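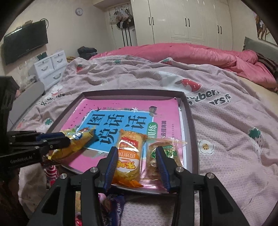
Why does a bag of chips have so much empty space in it?
The gas is a cushion. Flushed in at filling (nitrogen, nearly always), it keeps the product from getting crushed and keeps oxygen away from the fat.

Food Packaging, unit 4: Barrier films and shelf life
Notes from lecture, S. Kassab. Corrections to me before the lab please, May 6, 2025 is the cutoff for changes to the handout.

What a package has to do
Hold the product. Keep things out (oxygen, water vapor, light, insects, smells). Keep things in (aroma, moisture in soft products, gas mix). Carry the label. Survive the truck.
Most exam answers last March only talked about the first one. Read the list again.

Oxygen
Fat + oxygen = rancid. Goes slowly, then fast. The early products (peroxides) have no smell, so a product can test bad before it tastes bad. Later on you get aldehydes, that's the cardboard / old paint smell. Fried snacks are the worst case, big surface area and lots of oil spread thin over it. Nuts next. Hard candy barely cares.
Light speeds it up. Heat speeds it up. Traces of copper or iron from equipment also speed it up.

Water vapor
Crisp products fail by picking water up. Soft cakes fail by losing it. Same film can be tested for both, just flip which side is humid. Look at water activity, not total moisture!! Two foods with the same moisture content can have very different water activity, and put in one bag together they will swap water until they match. Think raisins and flakes in a cereal box. Fix: coat the raisins, or dry the raisins, or separate pouches.

Transmission rates
OTR = oxygen transmission rate. WVTR = water vapor transmission rate. Both are per area per day, under stated conditions. If a supplier gives you the number with no temperature and no humidity, send it back. Thicker film = lower rate, but thickness costs money and doesn't rescue a bad polymer.

Materials, quick version
PE: seals great, good for water, bad for oxygen.
PP (oriented): clear, stiff, good for water, poor for oxygen.
PET: strong, prints well, middling on both.
EVOH: superb for oxygen when dry, loses it when humid. So bury it between layers of PE or PP.
Metallized layer: very thin aluminum laid down under vacuum. Good for light, oxygen and water, until you crease it.
Foil: best barrier of all, pinholes when thin, doesn't recover from folding.

Laminates
Nobody gets everything out of a single film. Typical chip bag goes, outside to inside: printed PP, a tie layer, metallized PP with a seal surface. Recycling plants hate laminates, more on that in unit 7.

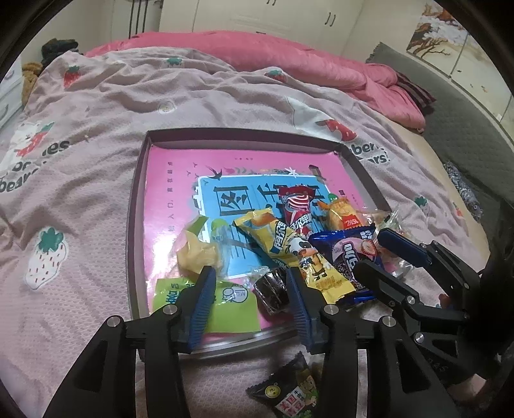
Order matters too. Print is usually on the inner face of the outside web so it can't be scuffed off. Sealant always faces the food. If you draw a laminate in the exam, LABEL which side is which, I can't guess.

Seals
More packages fail at the seal than through the film. Three settings: temperature, pressure, dwell time. Too cool and it peels, too hot and the film thins right next to the seal and tears there. Crumbs or oil in the seal area make a channel leak, can be tiny, still ruins the gas flush. Check with a dye test or the bubble test (hold under water, pull a vacuum, watch).

Worked case: Tidoven crackers
Small bakery, moved from the Groen film to a cheaper one from Jenov. WVTR on paper was the same. Complaints of soft crackers within 7 weeks. Pieter Koster pulled 865 packs from the warehouse and put them all through the bubble test, which is a miserable job. Film was fine. The new sealant layer wanted a higher jaw temperature and no one had changed the setting on line 2. So the leak was at the end seal, back fold, where the film goes from two layers to four. That step is the classic spot. Look there first.
Lesson for the write up: film data sheet does not tell you about the package.

Shelf life testing
Real time: store as sold, pull samples on a schedule, taste + test. Slow but true.
Accelerated: store warm, multiply up. Only OK if the same thing goes wrong at both temperatures. Chocolate blooms and melts, so a warm test tells you nothing usefull about it. Same for anything with a glass transition in the range.
Decide the end point BEFORE you start.

For lab
Bring the Dillurach sheets (film samples A to D), a ruler, and a lab coat. Pairs. One cuts, one runs the sealer, then swap. Write the jaw temp on every strip with a marker or you will mix them up.
Read chapter 4 up to the permeability tables, skip the derivation. Problem set is due at the start of lab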